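Session 7: Tremolo from the ground up

Tremolo is my favourite thing to teach on this course. It is the simplest effect that moves, and once you have one working on a breadboard you will understand half of what goes on inside a phaser, a chorus or an auto-wah. Bring your breadboard from last time with the buffer still on it. We will be using it straight away.

First, the word. Tremolo is a regular change in loudness. Vibrato is a regular change in pitch. Guitar makers have been muddling the two for decades (the "tremolo arm" bends pitch, and plenty of amps with a "vibrato" channel only change the volume) and there's no point getting cross about it. In these notes tremolo always means loudness.

1. The two halves

Every tremolo has a part that wobbles and a part that gets wobbled. The first is the low frequency oscillator, or LFO. The second is some kind of volume control that a voltage can turn for us. Draw them as separate boxes in your notebook and keep them separate on the board too, with the LFO down at the far end away from the input jack. You'll thank yourself in part 5!

2. The LFO

We are using the classic pair of op-amps. One is wired as an integrator, which ramps steadily up or down depending on what you feed it. The other is a comparator with some positive feedback, which flips over when the ramp gets far enough. The flip sends the ramp back the other way, and round it goes for as long as the battery lasts. You get a triangle from the first and a square from the second, both at once and both free.

Parts for the class circuit:
C (integrator): 1 µF film
R1 (triangle output into comparator): 10k
R2 (comparator feedback): 20k
R (comparator output into integrator): 39k fixed, in series with a 500k pot
Both op-amps referred to half supply, 4.5 V on a 9 V battery

The frequency is R2 divided by (4 x R1 x R x C). Since R2 is twice R1, that tidies up to 1 divided by (2 x R x C), which you can do on the back of a hand. Turn the pot to nothing and only the 39k is left, giving a little under 13 Hz. Turn it all the way up and you have 539k, and the wobble takes just over a second. For 2 Hz you need R to come to 250k. Work out the value for 7 Hz yourself before you look at the bottom of the sheet.

Leave the 39k where it is. With no fixed resistor there, the pot can short the comparator output straight into the integrator's input at one end of its travel and the LFO will either race or sulk.

The pot should be a reverse log type, code C. With a linear one, all the useful fast settings get squashed into the last sliver of the turn. Try both if you have both – it's a lovely little demonstration of how ears and knobs disagree.
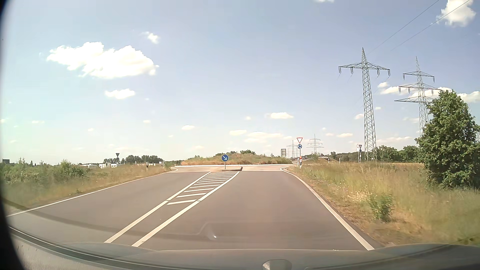
Spyros Petkov wanted to know whether a bigger capacitor would do the same job as a bigger pot, and pointed out that he had a drawer full of electrolytics going spare. It would slow everything down, yes, and the sum is the same. Two snags though. Doubling C slows the fast end as well as the slow end, so you lose your 13 Hz flutter. And an ordinary electrolytic leaks a little and doesn't like being pushed backwards, which is just what happens at the integrator, where the voltage across the capacitor swings both ways. Stick with film if you can. If you must use electrolytics, put two of double the value back to back, negative to negative.

3. The bit that gets wobbled

There are several ways to make a volume control that follows a voltage. A transistor shunting the signal to ground works, and so does a JFET used as a variable resistor, though both need coaxing to stay clean with a loud input. Purpose-made chips do it beautifully and cost more. We are going the scenic route with an LED and a light-dependent resistor (LDR), because you can see it working, and because it sounds gorgeous.

The LDR goes from the signal line to half supply, after a series resistor. In the dark it has a very high resistance and hardly loads the signal at all, so you hear full volume. Shine the LED on it and the resistance tumbles, and most of the signal drains away. That's a potential divider, the same one from Session 3, with one arm made of light.

Start with 47k as the series resistor. Follow it with your buffer, or whatever comes next will load the divider and spoil the depth.

Put the LED and the LDR nose to nose inside a short bit of black heat-shrink and seal both ends. Do this properly. A pinprick of daylight will flatten the effect, and mains lighting leaking in can give you a faint hum that you will spend an evening blaming on your cable.

4. Why it doesn't sound like a triangle

An LDR reacts quickly to light coming on and takes its time when the light goes off. So even with a perfect triangle going in, the volume dips fairly smartly and swells back with a rounded shoulder. This lag is the whole charm of the thing. Put the Mendetti practice amp on clean, hold a big open chord and just listen to it breathe.

The lag has a cost. At fast rates the LDR never gets properly dark between flashes, so the depth shrinks and the average volume sags. 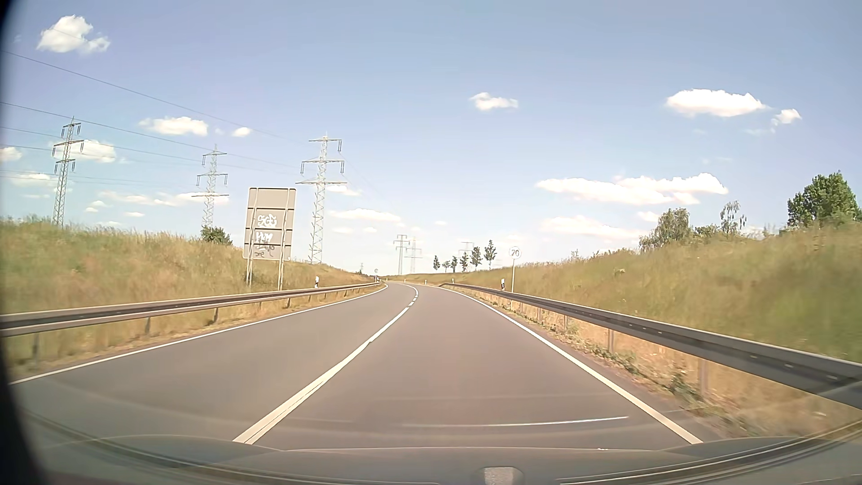

Different LDRs lag by very different amounts, too. The Abbasi ones in the blue tub are quick and stay deep at fast rates. The Dranell ones are slower and syrupy, and I love them for anything below 3 Hz. Swap them over and write down which you prefer, since the final build sheet has a space for it.

The LED matters as well. It gives almost no light until the voltage across it gets past a certain point, so the lower part of your triangle does nothing at all. You can shift the triangle up with a trimmer so the LED never quite goes out, or leave it and enjoy longer stretches at full volume. I like a small amount of offset. Adjust it by ear with the depth at full.

5. Ticking

If you can hear a tick in time with the wobble, it is almost certainly the square wave. When the comparator flips it takes a sudden gulp of current, the supply dips, and the audio side hears it. Go through these in order:

Put 100 ohms in series with the supply to the LFO, and 100 µF from there to ground.
Run the LFO's ground back to the battery on its own wire.
Give the audio half its own 4.5 V reference, with its own capacitor.
Move the wires from the comparator away from the input.
Use a lower-power op-amp for the LFO.

The first two cure most of them. Change one thing at a time and listen in between – it is so tempting to do all five and then never find out which one mattered.

6. The volume drop

Someone always says the pedal makes them quieter. It does, by design: the effect only ever takes level away, so the average has to fall. Add a little make-up gain after the divider. A non-inverting stage with 10k in the feedback and 10k to ground (through a 10 µF capacitor) doubles the signal, and a volume pot after it lets you trim back to match the bypassed sound.

To try before next session

Feed the LED from the square output with a series resistor, in place of the triangle. You'll get a chopping, stuttery effect, softened by the LDR.
Put a small capacitor across the series resistor in the divider, 1 nF to begin with, so the treble slips past when the volume dips. It's a subtle shimmer and very pretty on single notes.
Swap the positions of the LDR and the 47k and predict what will change before you plug in.

Answer for part 2: R needs to be 71.4k in total, so the pot is contributing 32.4k.

Next session we keep the same LFO and swap the divider for a chain of phase-shift stages. Don't take the oscillator apart!

Pekonstead Evening Electronics | Course notes, for class use | Contact the workshop office | Back to top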